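Hsieh — Grupo de trabajo de automatización doméstica
Acta de la reunión del 22/6/26
Lugar: sala pequeña, edificio de Nurnell

Asisten: Lai-ching Ng (preside), Hsiu-ying Fu (pruebas), Shuk-fan Pan (pisos con servicios), Yen-ting Siu (compras), Yao-tsung Kan (toma el acta).
Excusa su asistencia: el representante de Adstead, que envía respuestas por escrito.

1. Acta anterior

Se aprueba con una corrección de Shuk-fan Pan. Donde decía que el personal de planta «acepta» el piloto debe decir que el personal de planta «ha sido informado» del piloto. Yao-tsung Kan la corregirá en la carpeta compartida.

2. Asuntos pendientes

Seguro. La aseguradora pide una descripción de las tareas por escrito antes de dar precio para un equipo que trabaje con inquilinos en casa. Sigue abierto hasta que se cierre el punto 4.

Cuadro eléctrico de Nurnell. Revisado, sin observaciones.

Llaves. Hay dos copias de la llave de la cocina de pruebas y una no aparece. Hsiu-ying Fu pregunta en recepción.

3. Resultados de las pruebas en cocina

Hsiu-ying Fu presenta los resultados del último bloque. Se trabajó con el programa Zukuteo, en la versión que Adstead entregó al principio del bloque, y no se cambió nada hasta terminar. Duró cuatro semanas.

La pregunta que se quería contestar es la que hizo Lai-ching Ng al abrir el proyecto: si una máquina puede dejar recogida una cocina corriente, con las cosas que tiene encima una cocina corriente, sin que haya una persona pendiente de ella. En el bloque anterior las encimeras estaban casi vacías y se objetó, con razón, que así no vive nadie. Esta vez se dejaron los electrodomésticos, el té, los cereales y los utensilios donde estaban.

Se hicieron 64 intentos de recogida. Se completaron 29 sin intervención. En los demás hubo que parar, recolocar un objeto a mano o dar la tarea por perdida. Fu no cuenta como completado ningún intento en el que alguien tocara algo, aunque fuera un momento. Yen-ting Siu observa que Adstead los cuenta de otra manera en su informe, y que las dos tablas no se pueden comparar tal cual. Se acuerda usar solo la de Fu.

Por tipo de objeto:

Tabla de cortar. Es lo que peor sale. El canto levantado ayuda a agarrarla, pero pesa, y en cuanto se sujeta por un extremo el otro cae y arrastra lo que tenga al lado. Cuando la tabla toca otro objeto el programa duda cuál de los dos tiene que mover primero. Varias paradas vienen de ahí.

Cuchara de madera. Bien si está de pie en el bote de los utensilios. El agujero del mango no da problemas.

Caja del té. Mover la caja entera, aceptable. Sacar un sobre o devolverlo a su fila, no. Los sobres van apretados y los dedos se llevan dos. Pan pregunta si esto importa. Fu contesta que a los inquilinos sí, y que fue lo primero que pidieron en la encuesta: que alguien les prepare el té.

Recipientes con tapa. Bien mientras no haya que abrirlos. Con tapa transparente falla más la localización que con tapa de madera.

Grifo. Se ha probado a abrirlo y cerrarlo. El acabado oscuro y brillante da reflejos, y la posición de la palanca se lee mal desde la cámara de la muñeca. Fu no recomienda seguir por ahí hasta que Adstead conteste sobre la iluminación.

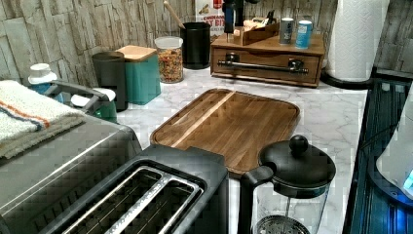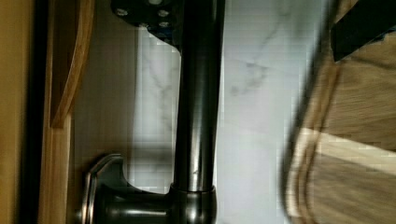
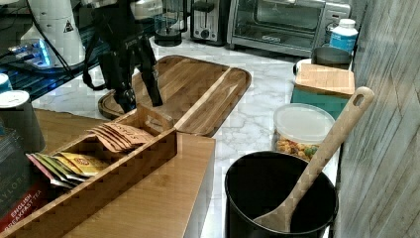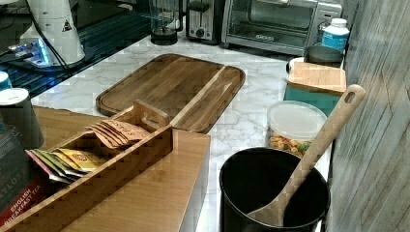

Cocina de pruebas. Encimera con la tabla de cortar (primera, tercera y cuarta) y grifo visto desde la muñeca (segunda).

Tiempos. Una recogida completada tarda alrededor de 40 minutos. Pan señala que una persona de su equipo hace lo mismo mientras hierve el agua, y que si el argumento es el ahorro de horas hay que explicarlo mejor. Ng responde que el argumento nunca ha sido la velocidad. Una máquina lenta que trabaje por la noche puede servir igual, siempre que por la mañana esté hecho y no haya nada roto. Pan acepta la idea y pide que entonces se mida eso: cómo queda la cocina a primera hora, y qué encuentra el turno de mañana.

Roturas. Un tarro y el asa de una taza. Se han anotado como material de pruebas.

Ruido. No se ha medido. Siu recuerda que los tabiques de los pisos son finos y que una queja nocturna cuesta más que la limpieza. Se incluye en el bloque siguiente.

4. Qué tareas puede hacer una máquina hoy

Debate largo. Se recogen las posturas.

Hsiu-ying Fu: hoy por hoy hay tareas sueltas que salen bien, y la dificultad está en juntarlas. Coger la cuchara sale bien y apartar el bote también. Apartar el bote, coger la tabla que está detrás, pasar la bayeta y devolverlo todo a su sitio sale mal con frecuencia, porque un error pequeño al principio se paga al final. Propone limitar el servicio a secuencias cortas.

Shuk-fan Pan: su equipo no quiere secuencias cortas si después tiene que entrar una persona a terminar. El desplazamiento es lo caro. O la cocina queda hecha o no queda hecha. Insiste además en que hay inquilinos con poca vista que saben de memoria dónde está cada bote, y que devolver una cosa un palmo más allá ya es un problema para ellos.

Yen-ting Siu: está de acuerdo en parte. Ve más salida en el almacén de la lavandería de Nurnell que en los pisos. Allí las cubetas son iguales, van siempre a la misma estantería y no hay nadie durmiendo al otro lado de la pared. Pide que se pruebe el mismo equipo en el almacén antes de firmar otro bloque de cocina.

Yao-tsung Kan: pregunta qué pasa con la superficie debajo de las cosas. En las pruebas se valora si los objetos acaban en su sitio, pero no si la encimera queda limpia. Fu confirma que la limpieza no se ha valorado. Con un mármol veteado es difícil distinguir en la cámara una mancha de una veta, y Adstead tampoco ha dado un criterio.

Lai-ching Ng: resume que el grupo no ve el servicio listo para pisos con inquilinos dentro. No quiere cerrar el proyecto. Prefiere reducir el alcance y volver a mirar los números cuando haya una versión nueva.

Se somete a la opinión de los presentes. Hay acuerdo en no ofrecer el servicio en pisos ocupados por ahora. Pan pide que conste que su conformidad depende de que no se recorten horas de personal contando con una máquina que todavía no hace el trabajo. Consta.

5. Respuestas de Adstead

Leídas por Siu. En resumen:

— Confirman que la pinza de dos dedos es la única disponible para este brazo. No hay fecha para una más ancha.
— Sobre los reflejos en metal oscuro, recomiendan más luz difusa. Fu dice que ya se probó y que mejoró poco.
— Sobre las bolsitas y los sobres, contestan que «no es un caso de uso previsto». Ng pide que se les vuelva a preguntar por escrito, adjuntando la encuesta de inquilinos.
— El contrato de mantenimiento vence en diciembre. Ofrecen renovarlo en las mismas condiciones si se decide antes del verano. Siu considera que no hay prisa y que conviene tener primero el resultado del almacén.

Kan pregunta de quién son las grabaciones hechas durante las pruebas. Según el contrato, Hsieh conserva una copia y Adstead puede usarlas para mejorar el programa. En una cocina de pruebas no preocupa. En un piso ocupado habría que pedir consentimiento, y Pan duda de que la mayoría lo diera. Queda como cuestión previa a cualquier piloto con inquilinos.

6. Acuerdos

a) No se inicia el piloto en pisos ocupados. Se revisará con la próxima versión de Zukuteo.
b) Se hará una prueba en el almacén de la lavandería de Nurnell, solo con cubetas. Prepara el plan Yen-ting Siu.
c) Las pruebas de cocina continúan con secuencias cortas. La tabla de cortar se mantiene en la lista y el grifo se retira de momento. Responsable, Hsiu-ying Fu.
d) Se añaden tres medidas: estado de la cocina por la mañana, ruido con la puerta cerrada y limpieza de la superficie. Fu y Pan redactan juntas el criterio de limpieza.
e) Kan envía a la aseguradora la descripción de tareas tal como queda en b) y c), sin mención a inquilinos.
f) Siu contesta a Adstead sobre la pinza, los sobres de té y la forma de contar los intentos.

7. Ruegos y preguntas

Pan pide que alguien de su equipo pueda asistir a una sesión de pruebas completa, de principio a fin. Fu no tiene inconveniente y solo pide que avisen el día antes.

Siu avisa de que la factura de los repuestos llegó sin número de pedido. La ha devuelto.

Kan recuerda que en la cocina de pruebas los cereales son para las pruebas.

Próxima reunión: cuando esté el plan del almacén. Convoca Lai-ching Ng.

Acta redactada por Yao-tsung Kan. Correcciones, por correo, antes de la próxima convocatoria.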